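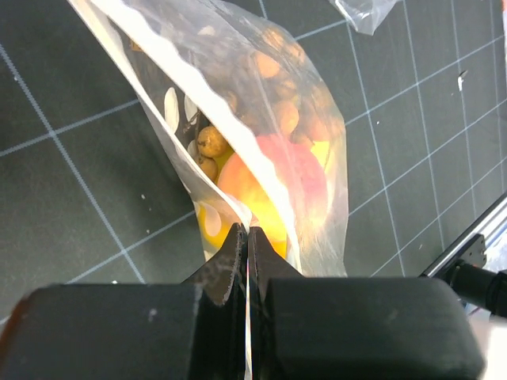 A clear plastic bag on a cutting mat.

Set the Tare at the Counter

A retail scale reports gross weight unless it is told otherwise. The difference between gross and net is the tare: the weight of the bag, box, tub or tray that holds the goods. Customers are supposed to pay for net. In a large share of ordinary produce sales they pay for something between the two, and the gap depends on which container was on the shelf that morning.

My position is that the tare should be measured at the point of sale, for each container, and printed on the receipt. The present practice of entering one stored value per product code should end.

The stored value method works like this. Each item has a lookup code, and each code carries a tare chosen when the code was created. The Skultach units used in the Mikbridge branch of Dreltano hold 185 produce codes. The tare field can be edited only from the back office, and an edit has to be pushed to every lane. As a result the field is rarely edited. When the store changes bag supplier, the codes keep the old figure. When a customer brings a container from home, the codes have no figure for it at all.

With thin film bags the error is small. It sits below the smallest division of the scale, and I would not write an essay about it. Heavier containers are a different matter. A reusable bag of 24 grams holding 500 grams of mushrooms adds just under 5 percent to the price if no tare is taken. The same bag holding a large quantity of potatoes adds very little. The overcharge is therefore heaviest, in proportion, on light and expensive goods bought in small amounts. Small households buy this way more often than large ones.

The usual objection is lane speed. Weighing an empty container means an extra step, and the container is normally full by the time it reaches the register. This is a fair description of the current layout. It does not follow that the layout is correct. A self-service scale beside the produce racks can weigh the empty container, print a tare label, and leave the register to read the label. Bulk food shops have used this sequence for years with simple equipment.

A second objection is fraud. A customer could weigh a heavy jar, take the label, and stick it on a light bag. The register can limit this by refusing any tare above a set ceiling without a clerk's approval. The remaining risk is small compared with the present arrangement, in which the error runs in the store's favor and leaves no record.

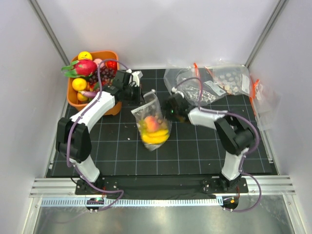

Tõnu Grīnberga disagrees, and wrote after an earlier draft of this piece that the whole argument treats weight as the natural unit for produce. Sell lemons, peppers and avocados by the piece, the letter says, and the tare question disappears for half the department. Clerks would have less to key in, and shoppers could work out the total before reaching the register.

I accept the last point. Pricing by the piece moves the uncertainty somewhere else, though. Two peppers at one price can differ widely in mass, and early shoppers take the large ones. It also does nothing for mushrooms, cherries, green beans or loose salad, where the proportional error is greatest.

The receipt is the part I would press hardest. The Poulain register software prints net weight, unit price and total. It stores the tare and leaves it off the paper. One more field on the same line would let a customer compare the figure with the container in hand. A store that is not ready to buy new scales could make that change first. Dreltano has 24 branches on this software, and the receipt template is shared across them.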